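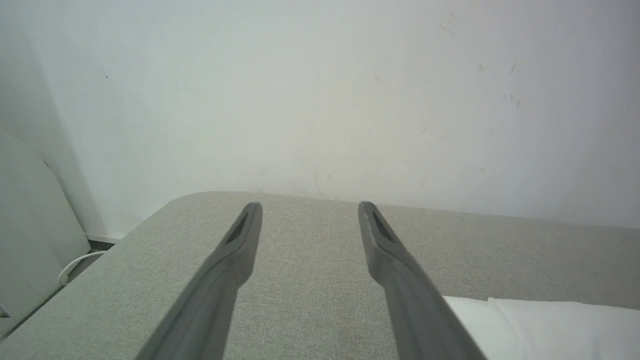 Fabric, seen close.

March 12, 2020

I finished the curtains for the back bedroom last night. They took me since June, which is a long time for four straight seams and a hem, but most of that was me avoiding the hem.

The window is 65 inches wide and I wanted them full, so I bought twice the width and a little more. The store in Wesillow cut it for me. I washed it before cutting anything, and it shrank nearly three inches in length. If I had skipped that step the curtains would now stop above the sill.

Marina Antoniadis from the Wesillow sewing group told me to hang them for a week before hemming. I thought that was fussy. I did it anyway, with safety pins along the top, and the left panel dropped half an inch more than the right one. I don't know why, they came off the same bolt.

I used a three-inch double hem at the bottom and one inch at the sides. The lining is plain white cotton, sewn in at the top and left loose below. My machine skipped stitches every time it hit the corners, so I did those by hand. A new needle might have fixed it but I was out of the heavy ones.

The rod was harder than the sewing. The wall over that window is old plaster and the first anchor pulled straight out. Hugo Pastor came over with his drill and we moved the bracket two inches to the left, where there is some wood behind it. I still have the hole to fill – and the paint can in the basement has dried up.

Total cost was less than the ready-made ones I looked at, if I don't count the thread, the second tape measure or lunch for Hugo. Next is the kitchen window, which is small and only needs a café curtain. I have enough left over for one panel.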